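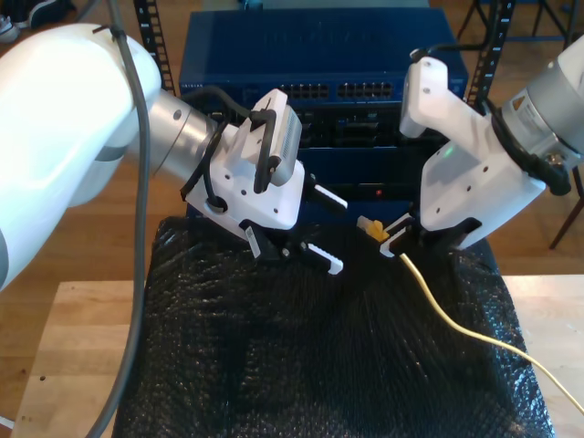

A yellow network cable with its connector and boot, beside a dark blue switch in a black metal rack.

Patch cable

Print | E-mail this page

A patch cable is a short network lead that joins one piece of equipment to another, most often a computer or wall socket to a switch. It is a humble object and a wonderfully clever one! Inside the outer jacket run eight thin copper wires, twisted into four pairs, and the twisting keeps signals in one pair from spilling into the next.

Each end carries a plug commonly called RJ45. The plastic is often clear, so the coloured wires can be checked by eye, and a springy tab on one side clicks into the socket. Many leads add a boot - a soft sleeve behind the plug that eases the bend and may shield the tab from snagging.

Jacket colour has no effect on speed. Offices pick their own codes, and a good one is a joy to work with. At the Noltomcombe exchange, Yanti Yeoh gave yellow to the 68 desk lines and blue to the 13 links between switches. Her chart is still taped inside the door.

Switches usually sit in a rack, bolted to upright posts with regular holes. Leads are best kept short and bent gently.

See also: Network switch; Crimping tool; Patch panel

Print | E-mail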